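Brokari Balloon Column Base Set, Model 260

Hire and sale — trade and private customers

The Brokari Model 260 is a weighted base and sectional pole for building balloon columns, entrance markers and small arches at parties, school fairs and shop openings. It is stocked at our Wekulbridge depot and can be hired by the day or bought outright. Hire sets are checked and cleaned between bookings. Sale sets are supplied new in the maker's carton.

What is in the set

Two round steel base plates, powder coated in white
Eight pole sections, push fit, with locking collars
Two top spigots for a large single balloon or a foil number
Two base covers in white cloth
One arch connector kit (rod, two end sockets, four clips)
One carry bag with shoulder strap
Printed assembly sheet

Balloons, inflator and ribbon are not included. They can be added at the time of booking.

Dimensions and weights

Finished column height, without topper: 177 cm
Shortest usable height, two sections: 97 cm
Arch span with connector kit fitted: 260 cm
Part number, complete set: 1103

The figures above are taken from the floor to the top of the upper collar. A topper balloon adds to the height, and the amount depends on the size to which it is inflated. Check the door height at the venue if the column is to be moved after it has been built.

Assembly

Lay the base plate on a level floor and screw in the first pole section by hand. Do not use a spanner on the collar. Add the remaining sections one at a time, turning each collar a quarter turn clockwise until it clicks. Fit the base cover before the balloons go on.

Balloons are tied in clusters of four and pushed down the pole, each cluster turned slightly against the one beneath. For an even column, inflate all the balloons to the same size using a sizing box or template. Latex balloons inflated with air will hold their shape for a normal day's event indoors. The set is not designed for helium garlands, and the clips will not hold one.
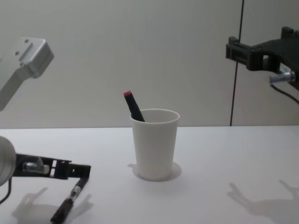
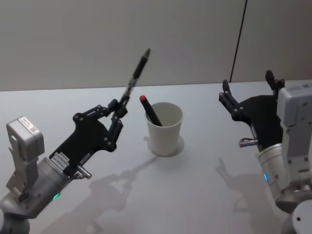 One person can build a single column. The arch needs two, one at each base, while the rod is fed into the end sockets. Bring both bases to their final position before fitting the rod — the arch should not be dragged or lifted once it is under tension.

Indoor and outdoor use

The Model 260 is intended for indoor use. It may be used outside in still, dry weather if each base plate carries a filled water weight (sold and hired separately). It must not be used on a slope, on loose gravel or on grass that has not been boarded. In any wind strong enough to move the topper, take the column down.

Keep the set away from heaters, candles, stage lamps and cooking equipment. Children should not climb on the base or swing on the pole. Balloons and burst pieces are a choking risk for small children and should be picked up promptly.

Hire terms

The hire day runs from 9 am to 9 am. Sets may be collected from Wekulbridge or delivered with one of our entertainer bookings in the Mabuza and Tristmont areas. A deposit is taken against the bases, poles and connector kit, and is returned after the set has been checked in. Base covers with face paint or food stains are charged at the cleaning rate. Missing clips are charged singly.

Sets are heavily booked in May. Orders for that month should be placed early, and a provisional booking is held until the end of the working day on which it is made.

Spares

Collars, clips, spigots and base covers are kept in stock for sale customers. Pole sections are supplied in pairs. Sections from the older Brokari set have a narrower thread and will not fit this base — if in doubt, look for the part number stamped on the underside of the plate.

Related equipment

Electric twin-nozzle inflator
Balloon sizing box, folding
Water weight, pair
Foil number toppers, 0 to 9

To order or to check availability, use the equipment enquiry form and quote part number 1103. Please state whether the set is for hire or purchase, and whether the arch connector kit is required.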